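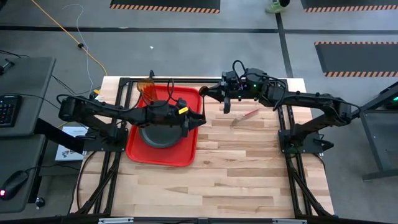 Os dois braços sobre a bancada, com o prato no tabuleiro vermelho

Imprimir | Enviar por e-mail
Início Lista Arquivo Mensagens Procurar

Assunto: Re: visita à Collness
Data: 7/5/19

Olá a todos,

Respondo já, que depois esqueço-me!

> Alguém foi ao dia aberto da Collness? Vale a pena
> levar lá o grupo da Indusar em novembro, ou é só
> vídeos e folhetos? E deixam chegar perto das máquinas?

Fui eu, e gostei imenso. Vídeos quase não houve (ainda bem). Ficámos bem mais de uma hora à volta da mesa da demonstração, a dos dois braços pretos montados frente a frente, e a tarefa era levantar a loiça: prato, copo, talher. Parece coisa pouca, mas quando as duas garras se aproximam uma da outra a gente até sustém a respiração! O copo cor de laranja é meio transparente e perguntei logo se isso atrapalhava as câmaras. Disseram que sim, um bocado, e que o pessoal da Coman anda a tratar disso.

Quanto a chegar perto: deixam, mas em grupos de 7, e cuidado com os cabos no chão. Éramos 22 na minha sessão, por isso há que esperar pela vez. A sala é a 206, mal assinalada, dei duas voltas ao edifício antes de a encontrar.

A Brisent também lá tinha uma banca, mas já não tive tempo. Se forem em novembro, inscrevam-se cedo e contem comigo outra vez!

Abraços

Anterior Seguinte Voltar à lista
Imprimir | Enviar por e-mail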